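Alia kitchen arm: questions about the hand fault and the stop notice

Last updated 17/05/2022. Please read this before you ring the help desk, as most calls so far have been on the points below.

What went wrong?
In some units the hand stayed open after a close command. The controller recorded a grip anyway, and the arm carried on with its next move. At the Tinismont test kitchen this led to a dropped dish and a cut finger for the person clearing up. The cut was minor.

Which units are affected?
Anything running control release 22 with the Brirkatus hand fitted. The release number is on the start-up page. Release 35 is not affected.

Can I keep using mine?
No. Press the stop button, wait for the arm to settle, then switch off at the wall. Don't rely on pause — pause leaves the motors live.

What if it is holding something when I stop it?
Put a folded towel underneath first. The hand may let go when the power is cut. Keep your own hands out from under it and don't pull at the fingers.

What caused the fault?
The grip check reads motor current. When a finger joint was stiff, the current rose in the same way as it does when the fingers meet an object, so the check passed with nothing held. Latrice Kapoor found the pattern in December while going through 262 stored runs. We should have issued the notice sooner than we did.

Why did your own tests miss it?
The simulated kitchen had no joint friction in it. The simulated fingers always closed when told to, so a false grip could not come up.

Has that been changed?
Yes. Eetu Lindqvist added stiff joints to the simulation, one finger at a time and then in pairs.

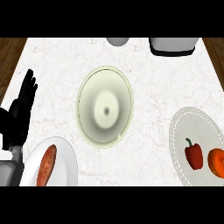 Each run now compares finger position with motor current, and the arm must stop if the two disagree. We repeat the failed runs on a real arm as well — simulation on its own is no longer enough to pass a release.

When will the update reach me?
Within 72 hours of you registering the unit. Leave it switched off until we write to you. If you have a service contract with Honkanen, they will register it for you.

Do I need to send the hand back?
Only if a finger still sticks after the update. Ask for Lanying Qin at the repair desk and have the serial number ready.

Who do I tell about an injury or a near miss?
Ritva Kuusisto handles all safety reports. Please report near misses too, even if nothing was broken, and don't clear the arm's log before you do.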